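Tonight I want to write a small thread about Skista, the low-budget ghost movie I watched in December and cannot stop thinking about. I will keep the big spoilers for the end and warn you before them. 1/

First the basic facts. It is 116 minutes long, there is one house, one island, and very few actors. The director made only short movies before, and you can feel it in a good way. Every part is built like a small movie with its own fear inside. 2/

The story: a woman takes a winter job at the old radio station on the island of Neseo. She must listen to the tapes of the man who worked there before her and write down what he says. On the tapes he counts his steps from the bed to the door. Each night there is one step fewer. 3/

I think this is a very strong idea for horror, because you start to count together with him. In the theater I heard a person behind me whisper the numbers. She stopped at nine and did not whisper again until the lights came on. 4/

Many people compare it with Brurivov, the one with the frozen lake. I understand why, both have snow and lonely people. But Brurivov wants to make you sad first and afraid second. Skista goes the other way, and the sadness comes only when you are already walking home. 5/
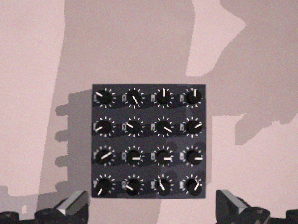 Now about the sound, which for me is the true monster of this movie. There is almost no music for the first 30 minutes. You hear wind, the heater, a spoon, and the tape. Then a very low tone comes in so slowly that I cannot tell you when it began. I imagine the person at the mixing desk with a dark panel like this one, four rows of four black knobs, moving only one of them a little bit. I tried to make a similar tone at home with a free program and I scared only my cat. 6/

The actress is also wonderful. She does not scream even one time. When she is afraid she becomes very polite, she says "excuse me" to an empty hallway. My grandmother was the same in a thunderstorm, so maybe this touched me more than it will touch you. 7/

What I liked less: the part with the supply boat. It is 13 minutes and it explains things that we already understood. The captain tells the whole history of the station like he reads it from a paper. My friends who saw it with me went to buy popcorn and they missed nothing. 8/

Also the subtitles in my copy had some mistakes. In one place the man says "the stair" and the subtitle says "the stare". For a few minutes I had a theory about eyes - it was a nice theory, but wrong. 9/

SPOILERS START NOW. Please stop if you want to see it fresh. 10/

On the last tape he counts zero steps. We think it means that the thing is in the bed with him. But she measures the room and the bed was moved, every night, by himself. He was bringing the bed closer to the door because he wanted to get out. And the door opens to the inside. 11/

I had to stop and think after this. It means he closed himself in with his own bed. Then is there a ghost or not? The voice that says "good night" on her own tape is for me the answer, but my friends say it is only the old recording under the new one. We discussed it until the bus came and also on the bus. 12/

SPOILERS FINISHED. If you liked it, try Gyamfi next. It is older and more slow, about a family that rents a house with one locked room, and the end is stronger than in Skista, I think. The first half needs patience. 13/

If somebody knows where I can find the short movies of the same director, please write to me. I found only one, with bad sound, and for this director bad sound is a big loss.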